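Felton Wide-Mouth Bin Liners, Box of 200

Home / Kitchen and Utility / Bags and Liners

Brasine has been selling liners to people with opinions about liners for longer than seems healthy. The Felton is the one we keep reordering. It fits any can up to 4 gallons, which covers most bathrooms, most desks and the small pail under the sink where coffee grounds go to think about what they've done.

The film is a cloudy, see-some-of-it white. You'll be able to tell that there's something in the bag without having to know what. Customers who want full privacy should look at the Moriarty, our black liner, which keeps secrets and costs a little more for the trouble.

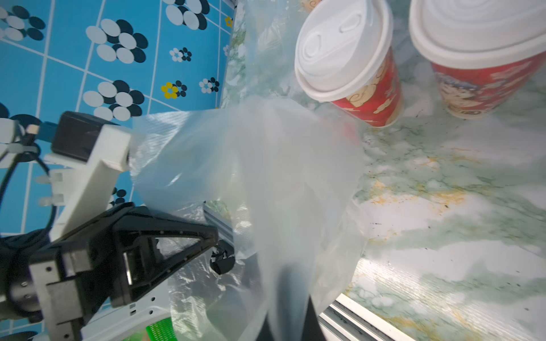
Opening one is the usual business. Rub the top edge between your fingers, decide you have the wrong end, turn it over, and discover you had the right end the first time. A slightly damp thumb helps. We asked the factory for an arrow and they said they'd look into it in October.

Each bag has a flat seal at the bottom and a plain open top. There's no drawstring. If you like drawstrings, the Tivdale has 2 of them, and they work fine until you pull hard.

Details
Count: 200 liners, folded flat
Capacity: 4 gallons
Color: cloudy white
Scent: none — we tried lavender once and got letters
Closure: tie it yourself

Shipping and returns
Unopened boxes can come back within 90 days. Opened boxes can come back too, provided the liners haven't been used, and please don't test us on this one.

Page updated 2024-04-22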